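机の天板を自分で塗り直した話を、何回かに分けて書きます。Leemansという店で買った中古の机で、November に入ってすぐ届きました。

前の持ち主はEls Hoekstraさん。受け渡しのメモに「オイル仕上げ、最後に塗ったのは2年前」とありました。こういう情報があると助かります。

まず中性洗剤を薄めて拭き、一晩乾燥。翌朝、240番の紙やすりで木目に沿って軽く研磨しました。力を入れると色むらになるので、やすりの重さだけで動かすつもりで。

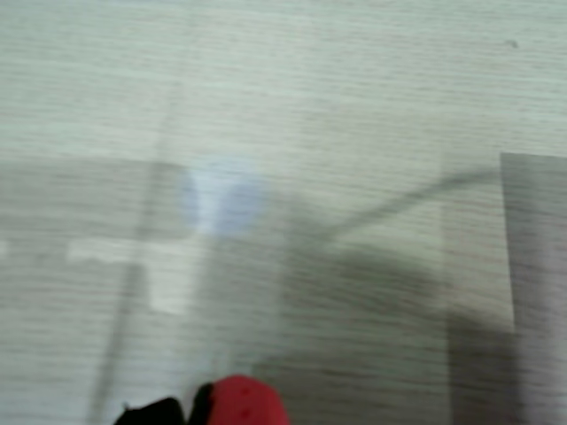 オイルはGoratachの無着色タイプにしました。同じ棚にあったVustettiは少し黄色くなるとのことで見送り。値段はほとんど変わりません。

塗る量は少なめで十分です。布に取って薄くのばし、20分置いてから余分を拭き取る。ここで拭き残すとべたつきが何日も続きます。一度やりました。
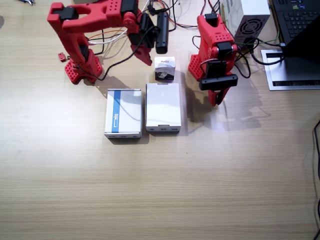
使った布は必ず水に浸してから捨ててください。オイルの染みた布は丸めて置くと自然発火することがあります。缶の裏にも書いてありますが、字がかなり小さいです。

2回目は翌日の夜。Geert Dijkstraさんのブログには3回塗りとありましたが、うちは2回でやめました。水滴を落としてみて弾いたので、それでよしとしました。 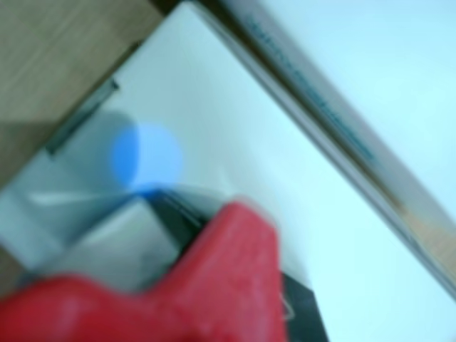

完全に硬化するまでは1週間ほど見ておくといいと思います。その間は濡れたコップを直接置かない、紙を敷きっぱなしにしない。

輪じみについて質問をもらいました。浅いものなら研磨で消えます。深い黒ずみは鉄分が原因のことが多く、やすりだけでは無理でした。これは別の板で試しているので、月曜に続きを書きます。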